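4.3 Recording suture examples

The Clulus will learn whatever you feed it, bad habits included. Do not trust the "auto-grade" score.

1. Load a tissue pad and light-blue thread.
2. Start recording before the jaws touch the thread.
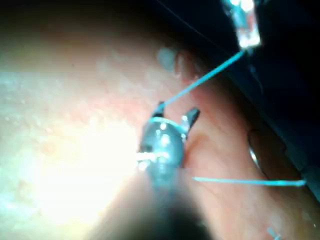 3. Tie one knot, then stop. Long takes rarely train well, whatever the brochure claims.
4. Watch the wrist view. Discard takes lost to glare.

Note: We kept 412 of 1246 takes.

Caution: A falling error curve does not prove the arm can tie a knot.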